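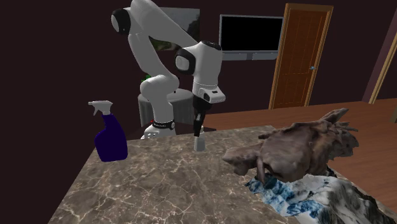
The Farkonent counter package is made for buyers who want one robotic arm to handle small goods at a normal work surface, and who must write the whole cost on one budget line before the order is signed. It includes the arm mount, the two-finger gripper, the software and the first training. The arm itself can be ordered with the package or supplied by you, if you already own one of the types on our list. Most of our customers work with items the size of the small white bottle between the fingers, held a little above the marble, and with taller things standing close by, like the spray bottle on the left. For this kind of work the width of the gripper is more important than the strength of the arm, and we ask you to think about it first when you compare offers.

Udum - Farkonent counter package
Price without arm: $3829
Delivery: seven weeks from confirmed order
Warranty: two years on mount and gripper
Sold and serviced by Metwally

14 shares | 3 comments

What is in the package

- Pedestal with flat top, dark gray, for standing behind or beside a counter
- Bendeo two-finger gripper with parallel fingers and one spare pair of finger pads
- Flange adapter for your arm type (please state the type when you order)
- Cable set for the gripper
- Farkonent software license for one workplace, with the simulation part included
- One day of training at your site or at Metwally, as you prefer

Not in the package are the arm and its controller, the countertop, the safety fence or scanner if your risk assessment asks for one, and the floor anchors. The anchors are left out for a simple reason. Floors are different, and the wrong anchor in a tiled floor makes damage that costs more than the anchor. Your building people can tell you the correct type, or Metwally can send somebody to look.

Pedestal or table mount

We are often asked if the pedestal is really necessary. An arm can also be fixed directly on the counter, and for thick wood or a steel table this is a good solution. It saves money and it saves floor space. With natural stone we do not recommend it. Drilling stone is expensive, a crack cannot be repaired in a nice way, and when you move the arm next year the holes stay. With the pedestal behind the back edge, the counter remains as it was, and the whole front side is free for goods and for people.

The disadvantage of the pedestal is reach. A part of the reach is used only to come over the edge of the counter. Please measure from the middle of the pedestal top to the farthest point where the gripper must pick something, and not from the edge of the counter. This is the mistake that we see most in the forms which customers send us. With the pedestal we suggest that the farthest pick point is about 600 millimeters from the middle of the base, even if the data sheet of your arm promises more. At full reach the arm has fewer ways to turn the wrist, and picking straight down from above becomes difficult.

If the counter is not a rectangle, or if one side falls away at an angle, please send a drawing made by hand with the measures on it. A good hand drawing is enough for us.

The gripper and your goods

The Bendeo gripper closes two fingers in parallel. It holds round bottles, tubes, small boxes and jars. It is less suitable for soft bags and for flat cards lying on a polished surface, and for these we offer a suction tool at extra cost.

Trigger sprayers are a special case. Many customers want to move them and expect that it will be easy, as the body is large. But the head is at the top, the handle side is curved, and the weight of the liquid changes during the life of the bottle. We advise to grip the neck below the head and to let the arm come from the side. If you plan to handle sprayers, write it in the order form, and we will supply the longer fingers in place of the standard ones without a change of price.

Objects with a rough or irregular shape, for example driftwood, stones or decoration with sharp points, should be considered as obstacles first and as goods only second. The software can keep the arm away from them if they have a fixed place. When the object has to be picked, please send us a sample. Chaimae Cherkaoui, who is responsible for our gripper tests, will try it and return it to you with a short report. The test of one sample is free of charge, also if you do not buy later.

Plan first in simulation

Every Farkonent license contains the simulation part, and we ask all customers to use it before the hardware arrives. You put in your counter, your arm, the goods, and the things which stand in the room. After this you can see if the elbow has enough free space, if the gripper can come down between two bottles, and where the pedestal is best placed.

The simulation is good for questions of space and of movement. It is weaker for questions of friction. A bottle which is held well on the screen can still slide in real fingers if it has oil on it, and we do not want to sell you the wrong confidence. For this reason the planning file and the sample test belong together.

A useful habit is to build the room also, and not just the counter. Doors, a monitor on the wall, a plant behind the base: all of them may matter. A door matters when somebody comes through it while the arm is moving. A monitor matters when the arm swings back to its rest position. Leaves do not stop an arm, but they can disturb a camera or a scanner, and this kind of fault takes a long time to find.

You can begin with the planning as soon as the order is confirmed. The license key is sent by e-mail and the seven weeks of delivery time are usually enough to finish it, even for a small team with other work to do.

What to write in your budget

The package price is $3829 without arm, without tax and without freight. Many of our customers buy from public money and must show complete costs, so we list here which lines you should have in your plan:

Package. As above, fixed price until the end of September.

Arm and controller. Ask the maker of the arm for an offer that includes the controller and the teaching device. Some offers look cheap and one of these parts is missing.

Freight. The pedestal is heavy and comes on its own pallet. If there is no loading dock, say it to the freight company before, and ask what the tail lift costs.

Electrical work. The gripper takes its power from the arm in most cases. The arm needs its own outlet, and this outlet should not be shared with a refrigerator or a vacuum cleaner.

Safety. A risk assessment is necessary in any case, also for small arms which are sold as safe for working near people. The bottle can be safe and the contents not, as with cleaning products.

Hours of your own staff. This line is missing in almost all plans we receive. Someone has to learn the software, place the goods, clean the pads and answer the questions of colleagues. We cannot give a number of hours for you, but please do not write zero.

Spare parts. One extra pair of finger pads is in the box. Order a second set if the arm works every day.

After the second year you may take a service contract or pay for each visit. For one arm in light use, paying by visit is mostly cheaper, and Nabil Zoubi in our sales office will say this to you too. He can prepare an offer in both ways so that you can put them side by side.

Buying now and expanding later

Some customers want two arms from the start, one at each end of a long counter. It is possible, but we suggest to install the first one and work with it for a season. The second pedestal can be ordered alone, and the software license can be extended to a second arm at the same workplace. What you should do at once is to reserve the place on the floor and to pull the second cable, if the wall is open anyway.

If you only need the gripper, it is sold separately under the Bendeo name by Metwally. Please note that without the package the flange adapter is not included and the training also not.

How to order

Fill in the order form with your arm type, the height of the countertop, the distance to the farthest pick point, and a list of the goods you want to handle. Pictures of the goods with a ruler next to them are very welcome. Nabil Zoubi reads all the forms on Tuesday and writes back with an offer or with questions. When something in the form is not possible, he will tell you before you pay anything.

Returns are accepted for pedestals that were not anchored and for grippers in the original box. A license which has been activated cannot be returned.

3 comments

Is the pedestal available in a lower height? Our counter is made for children and the standard one would stand too high.

Reply from Udum: Yes, it can be cut shorter at the factory. Please give the height in the order form. The price stays the same, but a shortened pedestal cannot be returned.

We ordered the long fingers for sprayers and forgot to ask if the standard pads fit on them. They do fit, for anyone who has the same question.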